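Trustemura bench notes, README

Welcome, and thank you for reading this far down the folder! These 3,460 clips come from the packing benches at Prorkness, where a Besik arm now shares the sorting with 5 people on the morning shift.

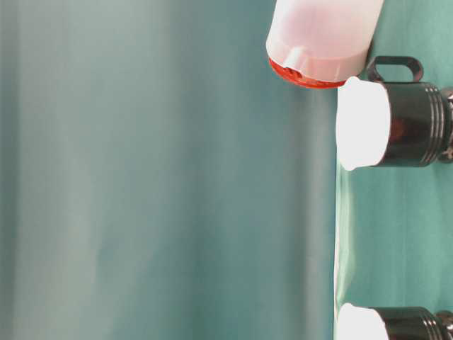
Silviu Ciobanu asked that the packers decide which pieces stay hand work, and I'm glad he did. They gave the arm the plain cylinders first, and kept anything with a loop handle on top, like the black one lying by the red-rimmed container, for themselves.

Questions go to Costel Avram.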